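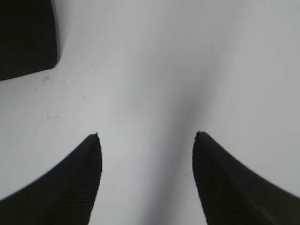

Sep 19, 2025 -- cell 2, budget notes

Equipment request has to be in before the January round opens so getting it down now while the thing is still on the bench.

Where we are: the two-arm setup stays for another year. No money for a third arm and no bench to put it on anyway. What we can ask for is consumables, a spare gripper, and a new top for the work surface.

Fingers. Current ones are the ridged pattern, grip is fine on card and on the small boxes. Not fine on anything shiny. Quotes so far:

Vokden -- 242 a pair, ridged, same mount as ours, delivery 12 days
Grusotlow -- cheaper per pair but min order is 30 and we will never get through 30
Jivari -- soft pads only, stick onto the existing fingers, 35 a set

Leaning Vokden for one spare pair plus one set of the Jivari pads to try. Ask Vokden if the price holds till January, their last quote had run out by the time purchasing looked at it.
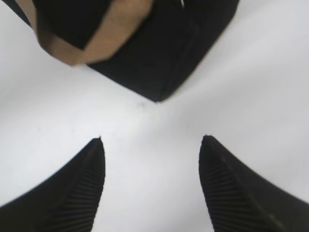

Fingers open, ridged faces. Tan band on the black part at the top.

Work surface. White is good for the cameras, keep white. But it marks. Scuffs and specks all over if you look close, and the segmentation picks some of them up as parts (see last months log, the false picks). Wiping helps a bit. Options:

a) new white top, matt, cut to size by the workshop. Cheapest. Need to book them early
b) replaceable sheets on top of what we have. Worry is the corners lifting
c) leave it and fix in software. No cost on paper but its my time

Going for (a) in the request, (b) as fallback if they cut us down. Want a sample of the sheet before commiting to anything. Check it under the side lights too, the shading on the present one is uneven and I dont know how much is the lamps.

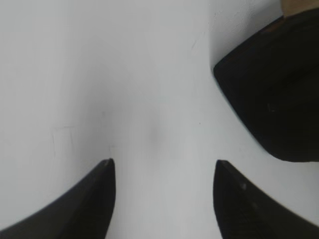 Wrist view. Faint grey lines left of the fingertips, one dark speck between them and to the right.

Spare gripper. Fakhoury do a refurbished one with 12 months cover. New is out of reach this round. Things to ask them before it goes on the form:
- same firmware as ours or not
- are fingers included or is it bare
- cable length, the last one was short and we had to move the whole rack
- who pays the return if its dead on arrival

If the answer on firmware is no then drop it and put the money on a second pair of fingers instead.

Cameras -- nothing this year. Close focus at the wrist is good enough for the ridges, softer further out. Live with it.

Still to do: total it all up with VAT, get the Vokden quote as a proper pdf, email workshop re cutting dates. Form wants a paragraph on "expected benefit", will reuse last years and change the numbers.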